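My aunt left me 40 pieces of glass and a note saying to use them. I put them in a cabinet, like everyone does with good things, and drank from a mug that says Lomivent.

We save the nice stuff for guests, then apologize to the guests and hand them the mugs. A candle holder is meant to hold a candle. Mine held dust until July - very elegant dust.

So now the glass comes out for toast.

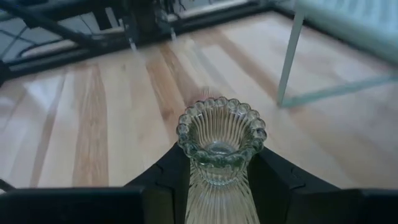
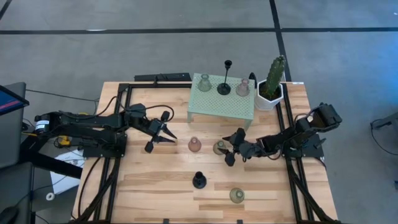 Miroslava Mykhailiuk wrote back that she tried this once, lost a goblet by breakfast, and is keeping her cabinet locked.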